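Search this forum Go Advanced search
Home Office & Desks > Whiteboards and noticeboards
401 views · 8 replies · Shared 4 times

Small whiteboards, do you write slogans on yours or just lists?

marblemug wrote:
I've finally got a little whiteboard for the desk and now I'm scared to write on it! My sister says a motto, I say shopping. What do you all do?

Tangen_Pete wrote:
Lists, every time. A slogan goes invisible after a week and then you've lost half your board to it.

skusuma wrote:
Disagree, Pete. I've had the same line up since September and I still read it with my tea (and it's nicer to look at than "bin bags").

Tangen_Pete wrote:
Each to their own, but bin bags get bought in my house.

Gudrun Halvorsen wrote:
I'm with skusuma! Mine's the sort with rounded corners and a thin pinky-red border, and I do like a few words in thin black pen, big capital S if there's one going.

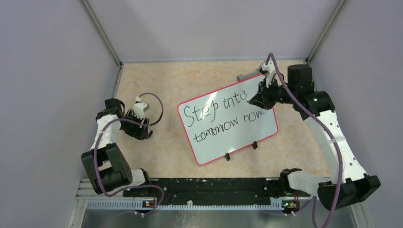 I never bother with ruled lines either, two short rows is plenty and if it all sits at a slant, so be it. My one moan is glossy boards under a bright light, you get a great white streak right by your best word. Tilt it a bit before you blame the pen.

marblemug wrote:
"Step into tomorrow now." Love that, pinching it. Does thin pen rub off all right?

Gudrun Halvorsen wrote:
Mine does with a dry cloth, if I don't leave it for months.

Comments (2)
galtberg14: Thick pen or nothing, I can't read thin from my chair.
plolelau: Motto on top, list underneath. Sorted!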